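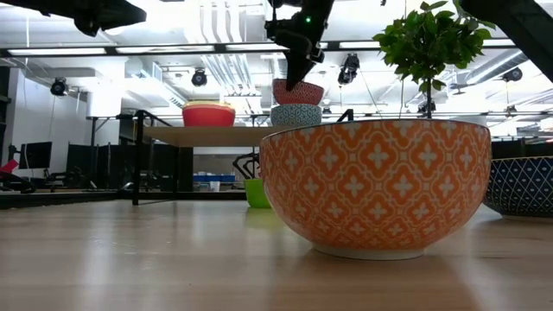

Soup Lunch Moves to the Back Hall

The monthly soup lunch is on Mon 6 April, from noon until the pots are empty. Please note the change of room. The front room floor is being refinished that week, so come in by the side door on Cemard Street and follow the hallway to the end.

Haoran Hao is making lentil and carrot. Colette Bodin is bringing her leek and potato, which went fast last time, and she has promised a bigger pot. Bread is from Tollia again.

We served over 80 people in the winter and ran short of bowls both times. If you can, bring your own bowl and spoon from home and take them back with you. A deep bowl is best. Put your name on the bottom with a piece of tape. Two patterned bowls left behind last month are on the shelf by the coat rack.

Lunch is free. Donations go toward the new stove, and we still need $125 to pay the balance.

We could use help with setup at 10:30 and with dishes after 1:30. Call Lingyun Song at the office or sign the sheet by the mailboxes. Parking behind the building is limited to 40 cars, and the lot at Qiu Hardware is open to us until 3:00.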